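Section 4. Planning the work cell before you order

Please read this section before you send the order form to Ferham. Most of the costs that surprise a customer are in the table, the cables and the small items, and these are not in the arm price. The steps use the dish handling cell as the model, but they can be followed for other light work too.

4.1 Make the task list

1. Write down each object which the arm must hold. Put the heaviest object first.

2. For each object, write where it is picked up and where it is put down. One line per object is enough.

3. Weigh the heaviest object together with the gripper and its brackets. The limit for the standard wrist is 800 g in total. If you are over this limit, stop here and ask for the larger wrist.

Note: Thin objects and round objects need different finger tips. Order both sets if your list has both kinds.

4. Compare your list with the dish handling cell. The wire rack stands on the left, the gray bin with the checkered towel on the right.

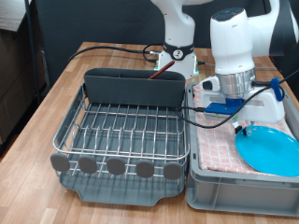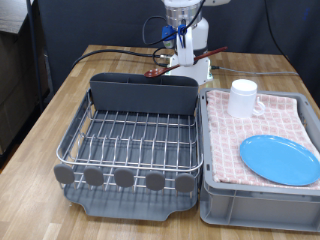
The gripper has a wooden spoon in its fingers.

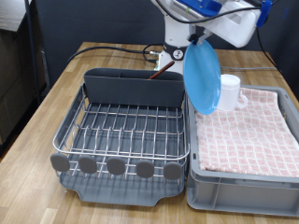
5. Measure the table top. Leave 100 mm free on every side of the containers, so that the gripper can come down without touching the wall of a bin.

6. Decide on which side the cables will leave the table. Write this on the order form, because the length of the cable set depends on it.

Caution: Do not plan a cable path through the area where the arm moves. A cable that is pulled during motion can damage the wrist connector - this damage is not covered by the warranty.

4.2 Prepare the budget

1. Enter the arm, the gripper and the controller in part A of the budget sheet.

2. Enter the table, the back curtain or wall, and the power strip in part B. You may buy these locally.

3. Enter racks, bins, towels and tableware in part C. Order two of each item that can break. In our Plikholm office, part C came to 356 euros for the first cell.

4. Add the training hours. Plan about 38 hours for one operator who has no experience with arms.

5. Ask a second person to check the sheet. At Plikholm, Boglárka Jakab checks part A and Deepak Mishra checks parts B and C.

Note: Shipping is calculated after the order is confirmed. Keep a reserve for it - the budget sheet has an empty line at the bottom of part A.

4.3 Send the order

1. Save the task list and the budget sheet with the same project name.

2. Send both files to Charmaine Mkhize in the order office. Orders received before the end of August are delivered with the old cable set.

3. Wait for the written confirmation before you drill any holes in the table.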